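Slide 4. Why we keep old stuff

Let this one sit a second. People are still finding chairs.

Ask for hands: who has a drawer of cables at home? Wait. Keep waiting. The honest ones are always in the back rows.

My drawer holds 440 cables. I counted them for this talk, so you can guess how the summer went. Exactly 2 of them fit anything I own. The rest are there in case the year 2000 comes back and needs to print something.

Moving companies love us. Priltell once quoted me a price by the box, then looked in the closet and quoted me again. 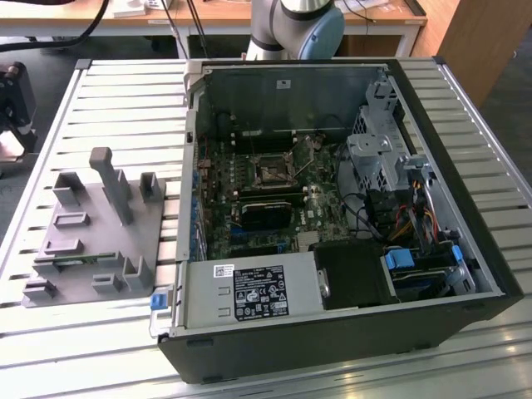 Why is it so hard to throw out something you never use?
Throwing it out means admitting what you paid for it. As long as it stays on the shelf, the money is only resting.

(Pause for the groan. If no groan, go straight to storage units.)

Storage units: I rented one at Qudah for a treadmill I'd stopped using. Over the years the rent passed $1000 - a lot of money to not exercise in another zip code.

Slide 5. The box test

Tape it shut, write a month on it, put it in the hall. If September comes and the tape is still on, the box goes. Do NOT open it to check. I opened mine to check. I now own a fondue set again.

Water. Then slide 6.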